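From: Quyên Ninh
To: workshop-users list
Date: November 7, 2021
Subject: Re: Putting the room back in order

On the list last week, Moulin desk wrote:
> Can someone say what is staying and what is going? I came in to use
> the bench by the window and couldn't tell which shelf was ours any
> more. Also the flowery cover on the table, is that permanent? And
> are the hanging things by the whiteboard meant to be there, or can
> I take them down when I need to write on it?
>
> We have two boxes still to bring over from Wustance and I'd rather
> not carry them up twice.

Going through these in order.

The white shelf unit against the back wall is staying where it is. The top is for Waltik, the middle is shared, and the bottom is yours. I have put masking tape on the edges with names. Anything without a name by the end of the month goes in the cupboard under the stairs. Please don't put boxes on the floor in front of it, the bottom shelf is no use if you can't reach it.

The beige cover with the white flowers stays on the table for now. The top underneath is badly marked and small parts get lost against it. It was cheap, so if you're gluing or cutting, fold it back and use the board. Imeo have said they will pay for a proper mat but I have no date for that.
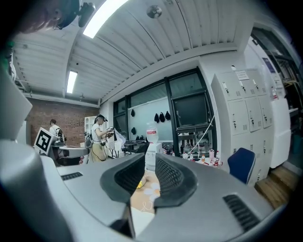
The room as it is now, looking towards the window.

The black things hanging by the whiteboard can come down if you need the space. There are hooks on the inside of the cupboard door. Put them back up when you've finished, Waltik use them most mornings.

Water bottles: I know it's dry in there with the heating on, and I'm not going to ban them. The one with the red label on the white cabinet is fine where it is, but keep drinks off the table itself and write your initials on the cap. I threw away 5 half-full ones at the end of last month.

Bags are the other thing. Hang them up or keep them on your back, but don't leave them between the table and the shelf unit. Same for plastic bags. If there's something in one that you want to keep, label it.

On the Wustance boxes, measure them before you bring them. The bottom shelf has 38 cm of clear height. If they're taller than that they will have to be unpacked downstairs. I can be there on Thursday after lunch to open the side door.

The spare fixings have been sorted into jars, more than 1,000 of them, so please don't tip a mixed handful back into whichever jar is nearest. There is a tray for odd ones.

Still to do: the left-hand light needs looking at, it buzzes. I've reported it.

Quyên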